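SNACK SORT, STORLEY HOUSE

Quick one before the bus goes. Snacks for the Dalska trip are being sorted in Renu Singhal's spare room, so if you still have packets at home get them to her by October 5, 2022. Over 200 in so far, thank you all!! Crackers and cookies we're fine for. Still short on anything without nuts, and juice boxes. No chocolate pls, it melted all over the bags in June.

Clear bins only, lids off untill Toivo Kuusisto has checked the dates. One bin per cabin, 3 cabins. Big bags go in last, on top, so they dont get crushed.

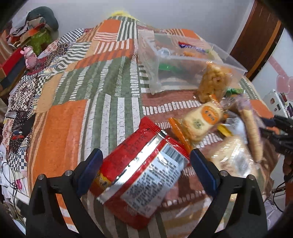 Sorting on the spare bed: crackers, a big red packet and a bin already started.

Spare bins? Leave them on the porch with your name on. Yakubu Omoregie is driving them up.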